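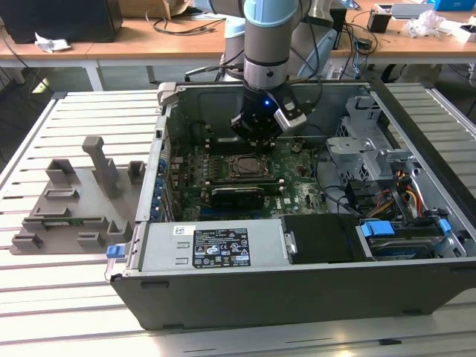
The residual policy for CPU insertion reached the end of its first evaluation block on Thursday, so these are notes on what changed and what did not. The code lives in the Lelta branch. Trí Hà wrote most of the controller and I wrote most of the reward terms, including the bad ones.

The base is a scripted approach: move over the socket, align, descend under an impedance law, stop on a force threshold. On top of it runs a small network that outputs a correction in x, y and yaw. It sees the wrist image and a short window of force readings. It has no authority over z. We tried giving it z in February and went back to the script after one afternoon.

Training data came from 700 teleoperated segments, most of them by Cúc Võ, trimmed to the part after the processor is already over the board. Segments where the operator let go and regrasped were dropped. I would like to put those back at some point, because regrasping is a skill the policy will need, but they confuse the yaw target badly.

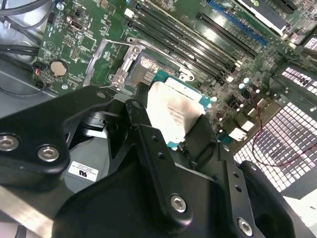 CPU held over the open socket, wrist view. The heat spreader still has paste residue on it.

Evaluation was 60 insertions with the residual and 60 with the script alone, same start distribution. The script seated the part 30 times. The residual version did better on yaw error and worse on time: it hesitates just above contact, making small corrections that cancel out. Apolline Hoarau plotted the commanded x against time and it is plainly a limit cycle. Lowering the correction rate damps it but costs some of the yaw gain. The current setting is a compromise and I don't have a principled argument for it.

Two details for people trying to reproduce this. First, exposure on the wrist camera is locked. With auto exposure, the bright spots shift the whole image and the policy reads that as motion. Second, we randomize the crop and not the color. Color randomization made no measurable difference and slowed training. 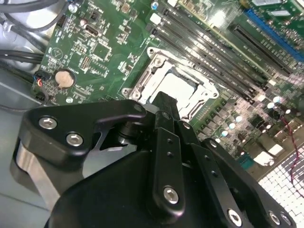 The force window matters more than I expected. Cutting it to a single reading brought the results back to the level of the script, which suggests that the network uses vision to get close and the force history to decide which way to slide. We have not tested that directly. The obvious experiment is to freeze the image at first contact and see how much is lost – it is next on the list, after the limit cycle.

Transfer to the fixture tasks is still untested. The same residual structure should apply to placing a small board in a slot, with a different script underneath.
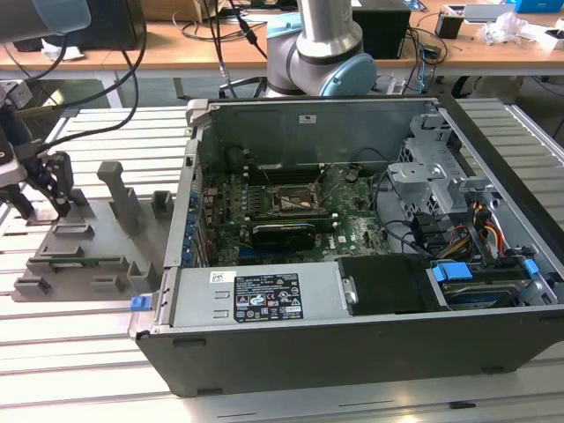
Lachlan Yule wrote back on the draft that the comparison is unfair to the script, which could be given a spiral search in the same time budget and might close most of the gap. He also asked for the force traces of the failed insertions, sorted by yaw error at contact.

Both requests are reasonable. The spiral baseline will run with 100 insertions per condition, and the traces will go up with the next post.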